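Working Rules for a Two-Arm Assembly Bench
Project report, Hernbridge
Luana Peixoto, Wellington Paiva, Vaughan Tautahi
Supervisor: Dirk Dierckx

1. Background

The robotics lab at Hernbridge got its two-arm bench running in January. By then there were three student groups who wanted time on it and no written rules beyond the general lab sheet, which was made for the drill press and the laser cutter. Our project was to write a set of rules for the bench, try them out with all three groups, and report on what held up.

We started from the manuals for the arms and hands, the school's risk assessment form, and two afternoons of watching people work. Dirk Prins, who runs the Vulla group, let us sit in on his sessions and go through his notebook.

2. What went wrong before the rules

The notebook covers 110 sessions. Most entries are dull. The stops that do get written up fall into two kinds. In the first, a person reached over the table to fix a part while the arms were still enabled. In the second, the task was started with a part in the wrong place, and a hand closed on the edge of a holder or pushed a peg over.

Nobody was hurt in either kind. The first kind worried us more. The second kind cost more time, and it led people into the first kind, as someone would see a fallen peg and reach for it.

3. The rules

The version we tested is called Sima, after the folder it was saved in. The main rules are:

Arms are disabled before any hand or sleeve crosses the table edge. Paused does not count as disabled.

One person is the operator. That person holds the stop button and does nothing else — no typing, no phone, no handing over parts.

Parts are set out on the sheet before the arms are enabled. A second person checks the layout against the printed plan and initials it.

Cables are checked for slack through the full reach of both arms at the start of each session.

The first run after any change to the program is done at reduced speed.

A dropped part stays where it is until the arms are disabled.

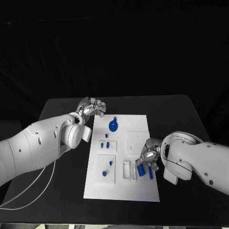
Does the operator have to stop both arms if only one of them has a problem?

Both arms are stopped. The two work areas overlap over the sheet, and a person reaching in for one arm is within range of the other. Our first draft allowed stopping a single arm and we took that out after a week.

4. Trial

We logged 264 runs under the rules. The operator rule was the hardest to keep. Groups of two found it slow, because the second person had to do the layout, the typing and the notes. The Prikora group asked for an exception and we said no, but we did move the keyboard so it could be reached without walking behind the operator.

The layout check took less time than people expected. After the first few sessions it was done in under a minute. It was skipped on some late runs, and we know this only from missing initials, so a few may have been checked and not signed.

5. Limits

We have no matching run count from before the rules, so we can't give a before and after rate. The groups also knew we were reading the logs. Reduced speed is left to the operator's judgment at present, and it should be a fixed number in the next version.

6. Handover

The rules were posted at the bench on Mon 26 February. Wellington keeps the file. Changes go to Dirk Dierckx in writing, with the date and the reason, and the old version stays in the binder.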